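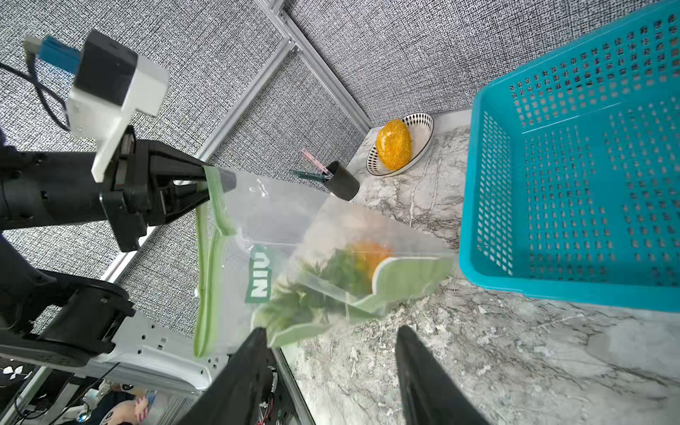 Re: [home-machines] Can they do the kitchen yet?
September 21, 2022

Hello all,

On the list somebody from the Hudden group wrote:

> We keep seeing films of machines that cook a whole dinner. My question
> is simpler. Which chore in a normal kitchen would you give to a machine
> today, and then leave the room? I would not pay 900 for something that
> I must stand beside.

My answer is none, but I would like to say where I think the border is.

At Vindville we work on putting away the shopping. Hard things are good now. A bowl or a cup goes where it should on most attempts, also when it is moved a little between the runs. With two arms we made 232 attempts since January with hard objects only, and I would trust the arms with these if the children were in another room.

Bags are a different matter. A zip bag with vegetables inside changes its shape each time you touch it. If one gripper holds it by the top corner, the bag hangs crooked and the weight goes to one side, so the second gripper must come to a place which was somewhere else a moment ago. Clear plastic also gives reflections, and our software then believes that the edge is where the light is. We have done 93 attempts with bags. I do not want to give a success number yet, because we changed the rules twice – first we accepted a bag lying on its side in the basket, later we did not.

Opening the zip and closing it again is still harder. I would put it some years behind the carrying.

The Silard people wrote in their last message that more recordings will solve it, and they propose 3,000 for each chore. Perhaps. I would rather see fewer recordings and more kinds of bag, also half empty ones.

Does anybody know if Kirui still makes the softer finger pads? Their page does not open for me.

With kind regards from Vindville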